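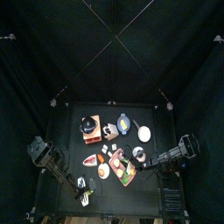 Sleep and the Shared Kitchen: Project Report
28 February 2018

1. What we asked

Our question was whether students in Bratitz Hall sleep worse when they live next to a kitchen. Everyone in the hall already had an opinion on this, mostly delivered through the wall at 2 a.m.

2. Method

We gave a paper sleep diary to 135 residents and asked them to fill it in every morning for 3 weeks. Several filled in all 3 weeks on the last morning, in the same pen. We kept those diaries in a separate pile and thought about them sadly.

3. Results

We ended up with 1,803 usable nights. Kitchen neighbors went to bed later than everyone else but slept just as long, mainly by missing breakfast. They also rated their sleep as worse, and wrote much longer comments. One comment was a recipe.

4. Problems

The diary had no box for naps, so naps went in the margin, or under "other illness." Fire drills were not recorded at all. We plan to fix the form before the second round in April, when the kitchens on the upper floor will be closed for painting and people will have to blame something else.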